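Put the poker chips back by color

I have owned the same chip set for years, and my opinion on it is simple. The set should be put away properly at the end of every game, before anyone finds their coat.

Most people disagree. They tip the chips into the case, press the lid down and call it done. Then the next game starts with 30 minutes of sorting while the food gets cold. I have sat through that in Flesside more often than I care to remember.
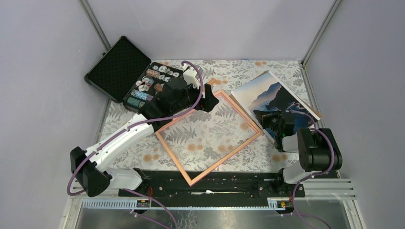
A fitted case does most of the work if you let it. Each slot takes a run of chips laid on edge, and a gap tells you right away that something is still under the couch. A plain box can't do that - you find out in March, when you are short of blues and nobody remembers why.

The foam in the lid matters too. Without it the chips slide out of their rows on the drive home, and you may as well have used a bag.

I don't think a set needs to be big. My brother-in-law bought one with 751 chips and plays with three friends. A small set kept in order gets used, and his has been in the hall closet since he moved to Botater.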